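Club de lecture de Bustberg
Compte rendu de la réunion du 1er octobre 2020

Présents : Femi Haruna (animation), Aminu Adebisi (secrétaire), Ivar, Grisik, Mme Skov. 19 inscrits pour la saison, quelle belle rentrée !

1. Roman d'avril
Reporté au printemps, on le lit enfin ! Discussion très vivante sur le dernier chapitre, que Grisik a défendu bec et ongles. Mme Skov reste fâchée avec la traduction. Vote : 2 voix contre, tout le reste pour.

2. Nuit de la nouvelle
37 textes reçus, un record pour nous, et il y en a de magnifiques. Femi propose une lecture à voix haute, lumières baissées. Adopté avec enthousiasme.

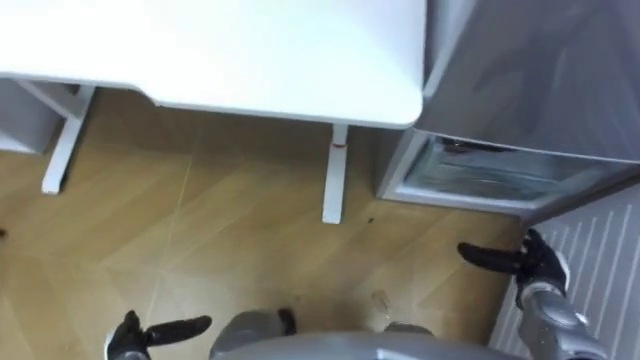
3. Échange de livres
Le fonds atteint 2983 titres, le catalogue est à jour (bravo Ivar, quel travail !). On rouvre les échanges le premier samedi du mois. Pour présenter les nouveautés, on prendra le bureau blanc à l'angle arrondi : le plateau est bien dégagé, les couvertures ressortiront à merveille. Aminu prépare les étiquettes, Ivar apporte les polars.

4. Divers
Clé de l'armoire : voir avec Femi. Prochain livre à choisir par courriel, envoyez vos coups de cœur !

Secrétaire : A. Adebisi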